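RILLVILLE SHARED WORKSHOP OPENS ITS GRIPPER BENCH TO MEMBERS AND NEIGHBORS

For release in September

RILLVILLE: The Pletska Workshop is very happy to announce that its hand-held gripper project, which started out as two half-finished kits on a back shelf and has grown into the busiest corner of the building, will be open to anyone who wants to come by and try it. Open bench night is Tuesday, starting at 6 in the evening, and you don't need to be a member, own any tools or know the first thing about robots to take a seat.

The project is called Delon, after the street the workshop used to be on before we outgrew the old garage, and its aim is a friendly one. We wanted a pair of grippers that a person can hold, one in each hand, and use for the small everyday jobs we would someday like a home robot to help with. Working the jaws yourself is a wonderful way to learn how hard those jobs are! Most of us had never given a thought to how we pick up a toothbrush until we tried doing it with two plastic fingers.

Members have spent many a long evening on the design, and we would be lying if we said it all went smoothly. The first jaws were too slick, the second set pinched, and there was a stretch in the spring when every screw we needed seemed to be the one size we didn't have.
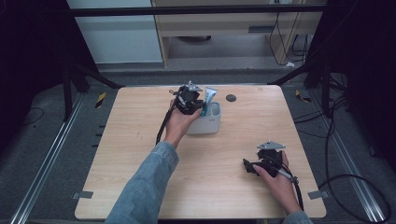 Pletska Workshop News, Issue 103, page 2

The toothpaste tube in its white cup has become a favorite exercise at the bench. A tube is soft, it leans whichever way it pleases, and the cup is light enough to tip if you come at it carelessly, so it asks for a good deal of patience from whoever is holding the grippers. Both of them are black, with a piece of silver metal on top and a cable running off each one, and we do ask visitors to mind the cables on the floor as they find their way to a chair.

Parts for the current pair came in part from Begum Hardware, our neighbor across the parking lot, which has let us dig through its odds-and-ends bins more times than we can decently thank it for. The rest was paid for out of the jar by the coffee maker and last winter's bake sale, which brought in $1,614 and used up a truly remarkable amount of butter.

Later in the fall we hope to have a second pair ready, with smaller handles for smaller hands, and a set of written instructions so that people can build their own at home. The drawings will be kept in a binder at the front desk, and anyone is welcome to copy them.

Children are welcome on open bench night with a grown-up along. Please wear closed shoes and tie back long hair. Parking is free behind the building, and the side door will be unlocked.

Questions about Delon, or offers of spare screws in any size, may be left at the Pletska Workshop front desk in Rillville during open hours.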